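Small shapes, big afternoon

I have a confession: I've become completely hooked on shape blocks. It started in December when my friend Tuulikki Hämäläinen passed on a bag of them her two had grown out of, and I thought, lovely, that'll keep my nephew busy for ten minutes while I get the tea on. Two hours later the tea was stone cold and I was the one on the floor building a castle!

What I love is how chunky they are. You can pick one up without looking and know straight away what you've got hold of, which makes for a brilliant game with a pillowcase (hand in, no peeking, shout out the shape). He's four and he beats me most times. I always mix up the hexagon and the cylinder if I'm rushing. 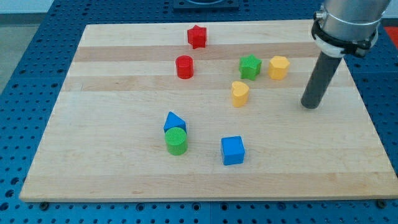

Sorting is the game we come back to most. We've done it by colour, by shape, and by whether they'd roll off the table, which was his idea and led to a lot of crawling under the sofa. The shapes that turn up in more than one colour are the best for starting arguments, like having a red star and a green star on the board together. Does the green star belong with the red one, or with the green cylinder? He's firmly on the side of stars. I'm a colours person, always have been, and I will defend that to the end.

Then there's the story game. The yellow heart is usually the queen, the blue triangle is her mountain, and the cube is a bus. Don't ask me where the bus is going, it changes every time, but last week it was Finland, because of Tuulikki.

A tray or board underneath makes a huge difference, by the way. Ours has a striped pattern and he's decided the stripes are roads, so now there are traffic rules (very strict ones, and I've had 2 fines already). It also means the whole lot can be lifted out of the way at bedtime with the queen still in her place.

Next on my list is drawing round them all to make wrapping paper. I've got a big roll of brown paper and some fat crayons waiting, and I'm already far too excited about the hearts.

Elis Bellis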